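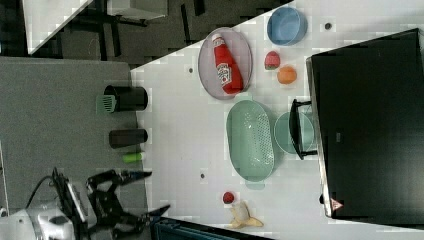 Fórum Pinirard > Casa e cozinha > Escorredor verde, vale a pena?

mollah_3
Comprei o oval da Bedholm para as crianças brincarem de cozinha. Os furos são pequenos. Serve para arroz de verdade?

purkus
Para arroz, não usaria. O meu entope com uns 500 g. 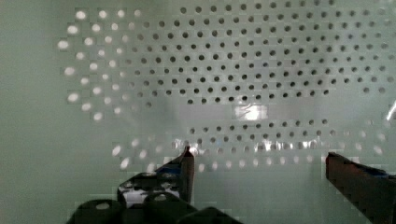 Furos em fileiras desencontradas.

tampa800
Discordo. Uso um parecido desde julho e escoa bem. É só sacudir.

purkus
Sacudir cinco vezes cansa. E limpar furo por furo também.

mollah_3
Outra dúvida, dá para guardar com plástico?
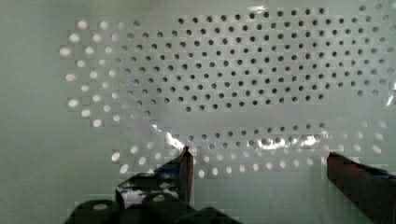
Plástico transparente por cima, com dobras.

tampa800
Dá, mas seque antes. Eu guardo sem nada.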